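Ce que coûte une étagère blanche
Galerie d'un achat de cellule robotisée, du premier devis à la table noire

Tout a commencé en janvier, avec un budget, un tableur et l'illusion que la ligne « bras » serait la plus longue. Elle tient en une case. Les accessoires occupent deux pages. Voici le projet Zedo tel qu'il se présente une fois les bons de commande signés, avec ce que chaque poste nous a appris sur l'art de l'avenant.

Poste 1, les pièces à manipuler. Le catalogue Arnstead propose de très belles formes d'essai, à un tarif qui suppose qu'on les expose ensuite dans le hall. Nous avons préféré du plastique blanc et des marqueurs imprimés.
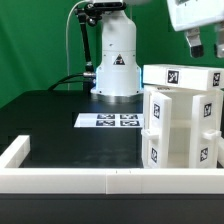 L'étagère blanche et ses marqueurs, pince ouverte au-dessus de la barre.

Poste 2, la vision au poignet. Plitura la vend en option, à 800 euros, support non compris. Le support est lui aussi en option. La vis du support, après négociation, nous a été offerte. Prévoyez la ligne dès le départ : ajoutée en cours d'année, elle réclame 3 signatures et un argumentaire sur ce qu'apporte une vue rapprochée.

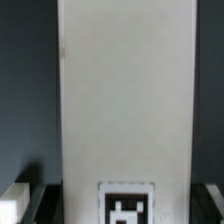 Chez Peñalver, où l'on est passé par là avant nous, on nous a répondu que le matériel n'avait jamais fait déraper un budget à lui seul, et que 5 jours d'intégration prévus en valaient facilement le double sur la facture. Nous avons noté le conseil avec soin, dans la colonne « divers », qui était déjà pleine.

Poste 3, tout ce qui ne bouge pas. Fond vert, table noire, bordure, câbles : plus de 500 euros de choses qu'aucune brochure ne photographie. C'est aussi le seul poste livré à la date annoncée, ce qui a pris tout le monde de court.
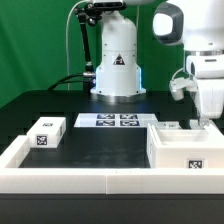

Reste la maintenance, que le fournisseur présente comme une tranquillité d'esprit renouvelable chaque année. Nous avons demandé le prix de l'inquiétude simple, sans contrat. Le devis est attendu.

Page mise à jour le 6 août 2021
Contact | © Projet Zedo, tous droits réservés | Haut de page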